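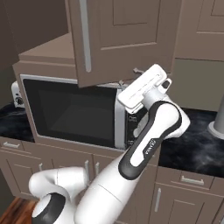

The Zalthorpe kitchen, cabinet open over the microwave.

I was hired at Tekin to show a robot how to put things away, and for the first month I didn't believe in any of it.

The room I worked in was a closet with a desk. On the desk were two screens and a controller on a spring arm, a gray handle with a trigger under the forefinger. When I moved the handle, a white arm moved in a kitchen that did not exist. They called the kitchen Zalthorpe. There were others, Ustico and a few with only letters, but Zalthorpe was mine. I knew its brown cabinets better than I knew the ones at home. I knew which handle you could get two fingers behind and which one would slide off if you came at it tilted.

The work went like this. A sentence came up at the top of the screen. Open the cabinet. Put the item on the plate. I did what the sentence said, pressed a pedal, and the kitchen put itself back the way it had been, or nearly. Each go was a demonstration. When I started there were 242 of them on the server. By June there were 1,708, most of them mine.

My supervisor had an expression she used, that we were "giving it the idea." I asked her once what the idea was. She said the idea of putting away.

"It doesn't have a dinner to clear up after," I said.

"It doesn't need one."

"Then what's it putting away?"

She told me my pedal timing was late and I should watch that.

I had put things away for a living before. Nineteen years old, a hotel kitchen, the dish end. The man who trained me there never showed me anything. He said where things went in a voice like a bus announcement and then he watched me get it wrong. What I learned from him I learned from the back of his neck going red. I couldn't see how you would get that into a trigger and a handle.

And the thing they had running overnight was bad. It was called Trolley, I suppose because somebody wanted it to sound useful. Trolley was what came out after they fed it my days. In the mornings they let me watch what it had done in the dark. It waved at cupboards. It closed its fingers on air with great care, carried the air across the counter and set it down. The summary said 29 percent. I asked 29 percent of what, and the engineer said of completions, and I said completions of what, because I had just watched it complete nothing for six minutes. He scrolled for a while and said the check was only looking at where the hand ended up.

So that was the state of the art, in my opinion. I said so in the lunch room more than once.
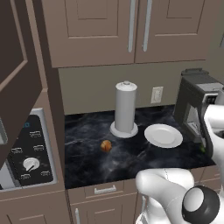
Zalthorpe again, from the counter side.

The counter was where it got under my skin. A little brownish-orange thing used to turn up there, in front of the paper towel holder. I never found out what it was meant to be. I thought a bread roll at first, and later a fruit. The sentences never mentioned it. It was there to be ignored, a distractor, and I was good at ignoring it except that I had a habit. Before I went for the plate I would swing the arm a bit wide, on the left, to keep from knocking it. You couldn't really knock it from there. It was a habit from the hotel, where the counter was always full and you came around things with your elbow out.

I did that swing for weeks. I didn't know I did it.

Then one morning I was going through the overnight runs with my coffee, and the arm came around wide on the left.

I played it again. The hand came down over the plate as usual, wobbling, and missed as usual. But it had gone around. I opened a run where they had taken the little brown thing out altogether, and it went around the place where it would have been.

I called the engineer over. He was pleased. He said it showed the policy was picking up on style.

"It's picking up on my elbow," I said.

"Same thing."

"There's nothing there. It's avoiding nothing. Doesn't that worry you?"

He said they could filter it out. He wrote something on his hand. 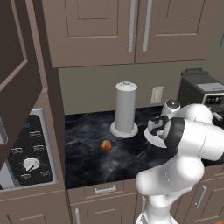
I stayed late that night, which they didn't pay for. I did the plate over and over, straight in, no swing. It was harder than you would think. My wrist wanted to go around. I would get most of the way along the counter and feel the handle drifting left and have to stop, pedal, start again. Every stopped one had to be thrown out, so I threw out a great many. By ten o'clock I had maybe a dozen clean ones, stiff as a board, the arm moving like it was being led by the ear.

I looked at them in a row and they were no good. Anyone could see somebody was thinking about it.

I deleted half. Then I sat with the trigger loose in my hand and didn't decide anything, and the next sentence came up, and I did it the way I do it, elbow out.

My supervisor asked about it the next day. She wanted to know whether the late batch was the corrected one. I told her it was mixed. She said mixed was fine, the model would average it. I still don't believe that, and I went back into the closet and shut the door and waited for the kitchen to load.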